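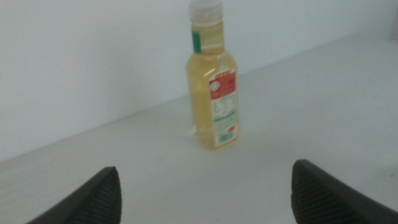 Garba Library Evening Writers — new work from members

The Yellow Bottle
by Hưng Kim

My grandmother left me one recipe, and she left it in her head. She told me so herself, over the telephone, the week before I moved to Prumby. "You'll work it out," she said, and then she talked for a long while about her knees.

So I was working it out. I had the white table, which had come with the flat, and I had the bottle, which I'd carried home from the shop on Lenetti Street inside my coat, the rain being what it was. I stood it on the table and looked at it. Yellow, pale yellow, with the light going straight through it and a red label round the side. I had never in my life bought oil that made me so happy! At home it had always just been there, by the stove, like the stove.

The dish was a pancake. Everybody's grandmother makes a pancake, I know, but hers was the size of a bicycle wheel and crackled when you breathed near it. Rice flour, turmeric, water, spring onion. I was sure of those. After that came the hot pan and the oil, and how much oil was a matter on which she and my mother had not agreed since before I was born.

The first one stuck. I scraped it off with the edge of a spoon and ate it standing up, and it was delicious, in a broken sort of way. The second one stuck too, but only in the middle, so that I had a ring of pancake with a hole in it, and I wore it on my wrist for a moment to see if I could (I could, though it was hot, and I said something my grandmother would not have liked).

I rang her.

"How much oil?" I said.

"Enough," she said.

"How much is enough?"

"Until it sounds right. Hold the telephone by the pan."

I held the telephone by the pan. I poured, and the oil ran out over the black iron and spread itself flat, and I tipped the batter in.

"No," said my grandmother from somewhere above the steam. "That's rain on a road. I want rain on a roof."

You have to understand that I loved this. I had been in Prumby for 13 days and had talked to the man at the bus station, the woman at the bank and a dog. Now my kitchen was full of smoke and shouting, and it smelt like a place where people lived.

More oil, then. A great glug of it, more than seemed decent. The batter went in and the sound came up all at once, a rattle and a roar, and through the phone I heard her clap.

"Roof!" she said. "Tin roof! Now don't touch it."

I didn't touch it. Not touching it was the hardest part. The edges went lacy and lifted, then turned brown, and the whole pancake began to slide about by itself as if it had somewhere to be. I folded it over. It cracked down the middle with a noise like a stepped-on biscuit.

"I heard that," she said, and she was quiet for a bit, and so was I.

Then somebody knocked at the door.

It was the neighbour from across the landing, a tall old man in slippers whom I had only seen from behind. He had a tea towel over his shoulder and looked worried.

"I thought it was a leak," he said. "I heard water coming through. It sounded like it was raining in the building."

I can't tell you how pleased I was. I took him by the sleeve and brought him in — I, who had not yet managed to say good morning to him — and I put the phone in his hand and told my grandmother that he had heard rain. On a roof? she wanted to know. He didn't have her language and she didn't have his, so I stood between them with the fish slice, passing it back and forth.

"Tell her yes," he said. "A shed roof. My father had a shed at Gelard with a tin lid on it, and it sounded like that every night of the winter."

I told her. She said a shed was acceptable.

He stayed and ate. He rolled his piece up like a newspaper and got oil down his chin, and asked if he might have the next one too, and the one after that. My grandmother listened to each of them go in. The fourth she said was a little thin, more of a drizzle, and I put it right with the bottle. By then I had stopped measuring with my eyes. I was pouring with my head on one side, like her, with my mouth slightly open. I noticed it in the dark of the window and nearly dropped the pan.

When the batter was finished she said she was tired and that the telephone was hot against her ear, and had I eaten any greens? I said I had. She said she hadn't heard any greens.

The old man washed up. He wouldn't be argued with. He dried the pan with his own tea towel and put it on the hook, and then he picked up the bottle and held it to the lamp, turning it, so that a patch of yellow went sliding over the wall and the ceiling and the back of his hand.

"You'll want another one of these," he said. "There's a shop does them cheaper, past the bridge. I'll show you tomorrow, if you like, before the weather comes in."

I said I'd like that very much, and what time?

Posted 15 June 2018

More from the group
Three Stops Before Gelard
What the Ferry Left
A Coat for the July Fair
Poem: 21 Umbrellas
The Night Shift at Lenetti's
Notes from our reading evening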